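Home Office & Small Spaces > Desks and Chairs
Thread: Desk on a diagonal – does anyone really work like this?

plainoak
Sunday reading has me annoyed again. Third article this month telling people with tiny offices to pull the desk off the wall and set it at an angle. "Opens up the room." Opens it up to what? My office is 11 feet on the long side. If I turn the desk I get a triangle of dead floor behind it that collects dust and one lost pen a week. Has anyone here kept a desk that way past the first month, or is it purely for photos?

Kirkitz
Mine has been angled for three years. No triangle problem if you put a lamp or the printer back there. I like seeing the door.

plainoak
So the dead space is now a printer you have to climb over to feed paper into. Not sold.

Kirkitz
I reach over. It's a printer, I use it twice a month.

gfaulkner
I'm Glenys Faulkner, I used to post here as glenysf before I lost the password. I fitted out small offices for 18 years and I'm with the original poster more than I'd like to be. People angle a desk because they're bored with the room. Then the chair hits something, the outlet is on the wrong wall, and it goes back flat before the holidays.

There are rooms where it works, mostly ones with a door in the corner. I've seen maybe a handful.

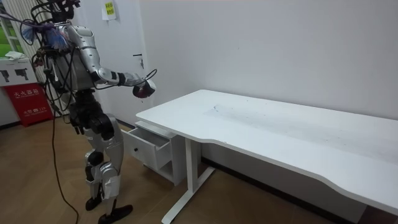 White desktops are my other complaint, since we're on the subject of things that look good in listings. Every coffee ring and every bit of pen shows, and the near corner where your sleeve drags goes gray first. With a wood floor like that one I'd have gone for a darker top myself. And look at the cable running loose over the floorboards. Turn a desk away from the wall and every cord you own has to cross open floor the same way, and sooner or later your chair rolls over one.

dustmitten
Disagree on white. I've had a white Jarkero top for years and it wipes down with dish soap. Dark tops show dust by lunchtime. Pick your poison.

plainoak
Dust wipes off too. Ink doesn't.

dustmitten
Rubbing alcohol on a rag. Test it underneath first.

Bermúdez
What about cord covers? I have the flat rubber kind that sticks down. Runs from the wall to the desk leg and I stopped noticing it after a week.

gfaulkner
On carpet, fine. On wood I'd want to know what the adhesive does when you peel it up. I had a client with a pale stripe across her floor where one had been. Get the kind that just lies there under its own weight.

Bermúdez
Huh. Mine's been down a while. Now I'm scared to look.

tallguy_in_attic
Everybody is arguing about cords and nobody has asked how deep the desk is. A shallow one on a diagonal takes up hardly any more room than it did flat. A deep one eats the office. Mark it out with painter's tape and live with the tape for a few days before you drag anything.

plainoak
Taped it just now. Closet door opens maybe halfway before it meets the tape. So that's one corner ruled out.

Kirkitz
Try it with the other end out. The closet shouldn't matter then.

plainoak
Then my back is to the window and I'm a dark blob on every call. I did say the room was small.

Tomusau
Chiming in to say a designer quoted my sister almost 2,000 dollars for a "room flow" plan and the whole plan was turn the desk. She turned it. She turned it back. The desk itself cost a lot less than the advice.

dustmitten
Did she get the money back?

Tomusau
She did not.

gfaulkner
plainoak, leave it on the wall, move it over a foot so the closet clears properly, and spend the money on a better chair. What are you sitting on now?

plainoak
A dining chair. Don't start.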